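Site visit: mixed-object handling at Unuvis

Twelve members made the trip to Unuvis for the Thursday afternoon demonstration, hosted by Karlijn Maes and Luuk Van Beek of the handling group. The subject was picking unlike objects from a flat surface with a single arm and a single gripper, with no tool change between objects. Members who attended the Kuipers open day will remember a similar setup there, with suction cups and a much tidier set of parts.

The Unuvis group works with household goods. Van Beek's argument is that a carton or a machined block tells you little about a gripper, as nearly any jaw will hold one. A flexible bag, a soft block and a round fruit each fail in a different way. The bag folds under the fingers, the foam compresses and hides the true grip force, and the fruit rolls if one finger lands early.
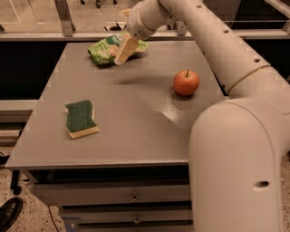
Gripper over the snack bag, with the apple and sponge on the same tabletop.

The bag took up most of the discussion. Its outline changes every time it is handled, so a stored shape is of little use, and the group plans each approach from the current camera view. According to Maes, the best results come from closing on a raised wrinkle near the middle. The crimped ends look like an easy target but tend to slip out during the lift.

Approach speed is held to 60 millimeters per second for the last part of the descent. Above that, the planner has too little time to correct if the object shifts. Travel between objects is limited to 400 millimeters per second while visitors are in the room. The group logged 1040 attempts over the summer on a set of household objects, of which 932 ended in a successful lift. Most of the failures were bags. Van Beek was careful to say that these figures apply to one table height and one lighting arrangement, and that no claim is made beyond that.

Lighting came up again with the fruit. Overhead lamps leave a glare spot on the gray tabletop, and an earlier version of the software sometimes treated such spots as objects. The current version compares views from more than one head position before it accepts a detection. For round items the fingers come in low and from the side – a straight descent needs better centering than the camera can guarantee.

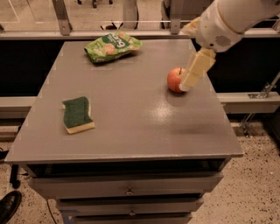 Vasco Arruda wrote in after the visit to question the side approach. In his experience with the Judik cell it works well on an open table and poorly in a bin, where the neighboring items block the fingers, and he would like to see the same trials repeated with the objects touching. He also asked whether the lift count includes items dropped during transfer.

We passed both points on. Maes replied that a lift is counted once the object clears the surface, and that drops during transfer are logged separately. Trials with touching objects are planned for October, using the same arm and a revised set of finger pads.

The next visit is to Grurix, where the topic will be cable routing on moving axes. Places are limited and safety shoes are required on the shop floor. Send your name to Liesbeth Van den Broek, and mention it if you need a parking space.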